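Accueil du forum > Robotique et automatismes > Salons, visites, démos > Portes ouvertes chez Cadau

Rechercher dans ce forum Recherche avancée OK

Ce site utilise des cookies pour mesurer son audience. Accepter - Paramétrer

Portes ouvertes chez Cadau : compte rendu (et doléances)

vis_sans_fin
12 janvier 2021
Bonjour à tous,
J'avais promis un retour sur les portes ouvertes de Cadau, le voici. J'ai fait 200 km à l'aller, 200 au retour, et j'ai rapporté un stylo. Je le précise pour qu'on ne m'accuse pas d'avoir été acheté : le stylo n'écrit pas.
L'accueil était correct, masque et gel, petits groupes, un badge numéroté. J'avais le 1341, ce qui laisse rêveur vu le monde qu'il y avait dans le hall. On commence par l'atelier de palettisation, que tout le monde ici connaît par cœur, puis on passe à la cellule de vissage de Maltgate, en panne « depuis ce matin seulement ». Un monsieur très aimable nous a décrit avec les mains ce qu'elle aurait fait. Il visse très bien.
Le gros morceau, c'était la salle du fond, avec le projet Dravside : le robot à deux bras qui doit apprendre à s'occuper d'une salle de bain. Je m'attendais à un robot et à une salle de bain. Il y avait un grand écran et des chaises. Tout se passe en simulation, avec un opérateur qui pilote dans un coin et nous qui regardons.
Je développe plus tard, je dois coucher les enfants.

grafcet_mon_amour
Ah, Cadau et ses démos sur écran. Il y a deux ans c'était déjà un film, au moins maintenant c'est calculé en direct. On progresse.

pince-sans-rire
Je ne vois pas le problème. Tout le monde travaille en simulation avant de toucher au matériel. Tu préfères qu'ils cassent un vrai lavabo devant les visiteurs ?

grafcet_mon_amour
Oui. Sans hésiter. J'aurais payé l'entrée.

vis_sans_fin
Enfants couchés. Je reprends.
@pince-sans-rire : je n'ai rien contre la simulation, j'en fais toute la journée. Seulement l'invitation disait « venez rencontrer le robot ». On l'a rencontré comme on rencontre le présentateur du journal.
Cela dit, la séance valait le coup. L'opérateur ne parlait presque pas, ce qui repose, et il répondait aux questions sans lire une plaquette. Il nous a expliqué qu'ils changent le décor d'une session à l'autre (carrelage, meubles, objets posés un peu partout) pour que l'apprentissage ne s'accroche pas à une seule pièce. Du classique, mais bien raconté.

couple_moteur
J'y étais aussi, dans le groupe d'après. Je te trouve dur avec la palettisation : le changement d'outil était très propre, et ils ont laissé les gens toucher au pupitre. Pour la salle du fond, d'accord avec toi sur les chaises.

hydraulique64
Question bête de quelqu'un qui n'a pas pu venir : c'est leur propre robot ou ils sont partis d'un modèle du commerce ? Et c'est Rees qui fournit les pinces, comme sur la version qu'on avait vue en vidéo ?

vis_sans_fin
Posé la question, obtenu un sourire. Pour les pinces, Rees était cité sur le panneau des partenaires à l'entrée, je n'en sais pas plus et je ne vais pas inventer.

couple_moteur
Même sourire dans mon groupe. Ils doivent s'entraîner.

pince-sans-rire
Et alors, ça donne quoi à l'écran ? Parce que pour l'instant on a le stylo, le badge et les chaises, il manque un peu de robotique dans ce compte rendu.

vis_sans_fin
Juste. On est en vue depuis la tête du robot, les deux bras devant soi, blancs et gris avec des articulations sombres. Dans la partie que j'ai suivie, le travail se passait au lavabo, un modèle sur colonne calé dans l'angle, avec une vasque façon coquille, aspect pierre brute. Je n'ai jamais vu ça chez personne, mais le robot doit viser une clientèle.
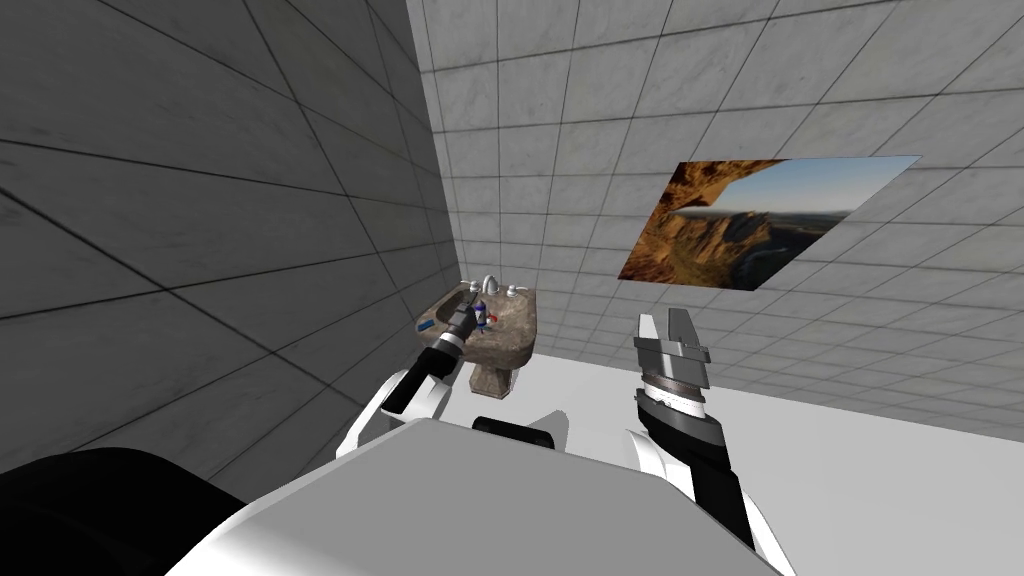
Ce que je voulais surtout regarder, c'est l'approche. Vous avez un petit flacon dans la vasque, un truc bleu sur le rebord qui ressemble à un savon, et la pince gauche qui vient au-dessus de tout ça avec le robinet juste à côté. Il n'y a pas beaucoup de place pour se tromper. La pince droite, elle, patiente ouverte, doigts en l'air, comme quelqu'un qui voudrait poser une question et qu'on n'interroge pas.
Mention spéciale au décorateur pour le canyon accroché au mur. Le carrelage marbré, passe encore.

grafcet_mon_amour
La vasque en forme de coquille, c'est du vice. Pour le calcul de collision, un bête rectangle en faïence aurait fait gagner du temps à tout le monde.

hydraulique64
Ou alors c'est exprès ? Si tu n'apprends que sur des lavabos rectangulaires, le premier client avec des goûts discutables te met par terre.

pince-sans-rire
Voilà. Merci hydraulique64. Et pour le bras droit, je ne vois pas de quoi se moquer : un bras qui ne sert pas, on le gare dans une posture dégagée. Tu voulais qu'il fasse quoi, qu'il s'appuie sur le lavabo ?

vis_sans_fin
Je voulais qu'il tienne le flacon pendant que l'autre s'occupe du savon. On nous vend deux bras depuis la page d'accueil, j'ai le droit d'être exigeant sur le second.

couple_moteur
Dans mon groupe quelqu'un a demandé quand on verrait la même chose sur la vraie machine. Réponse : en mars, « si tout se passe bien ». J'ai noté la date au crayon.

grafcet_mon_amour
Avec le stylo de vis_sans_fin ça revenait au même.

vis_sans_fin
Si mars se confirme j'y retourne, et on peut covoiturer à partir de la sortie de rocade, j'ai de la place pour deux. Je demanderai aussi des nouvelles de la cellule Maltgate.

hydraulique64
Je prends une place. Je paie les péages si on s'arrête manger au retour.

pince-sans-rire
L'autre pour moi, à condition que je choisisse la radio.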